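Putting the winter bedding away (and getting it out again)

Every year about this time I swap the light summer covers for the heavy ones, and every year I find something in the linen cupboard that I'd have sworn we gave away. After a good many seasons of doing it badly I've settled into a way of going about it that leaves the cupboard door able to shut, so I thought I'd write it down for anyone facing the same pile.

Start with everything out

Pull the lot out onto the bed, even the bits you think you know. My mother-in-law, Theano Sarantis, taught me to do this with the windows open and the kettle already on, and I've never found a better way to begin. Run your hand over each piece as it comes out. You'll feel a burr or a worn patch well before you see it, and a loose seam is much easier to mend now than in the middle of June when someone is asleep under it.

Sort by feel, then by size

I used to sort by colour, which looked lovely for a week. Now the plush things go in one pile and the flatter, smoother things in another, because plush picks up every bit of fluff going and then hands it on to its neighbours. Fuzzy cottons sit somewhere between the two – I keep those with the plush if they're clean and on their own if they're not.

Patterned pieces are handy here. If you have a few different florals and leafy prints, you'll know from the smallest corner poking out of a stack which one you've got hold of, and there's no need to unfold the whole shelf to find it (plain cream blankets, I'm afraid, all look like each other at six in the morning).

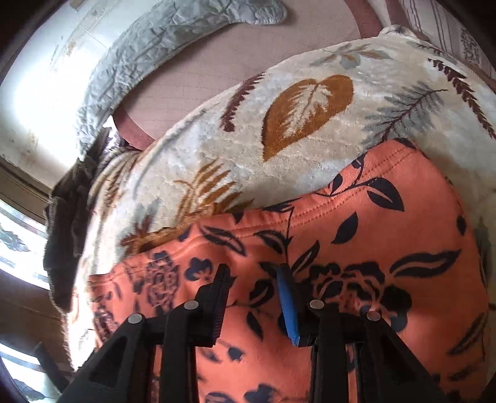

Folding the thick ones

Lay a plush blanket face up and smooth it from the middle outwards with the flat of your hand. Fold it in thirds lengthwise, then roll it loosely from one end. A tight roll crushes the pile and you'll have lines in it for days. If you've no room for rolls, fold it into a big soft square and make sure it's the top thing on the shelf.

Smaller pieces such as cushion covers can be done up, turned seam side in and stacked flat between two blankets, where they'll stay nice and smooth.

What to store them in

Cotton bags, old pillowcases, or a cardboard box lined with a sheet will all do. I don't care for plastic, especially if you live near the coast as we do here in Flencombe. Fiona MacLeish down the road swears by a bar of plain soap tucked into each pillowcase, still in its paper, and her cupboard does smell marvellous.

Give everything a good shake and an hour on the line before it goes back on a bed. If the line's full, the back of a couple of kitchen chairs will do.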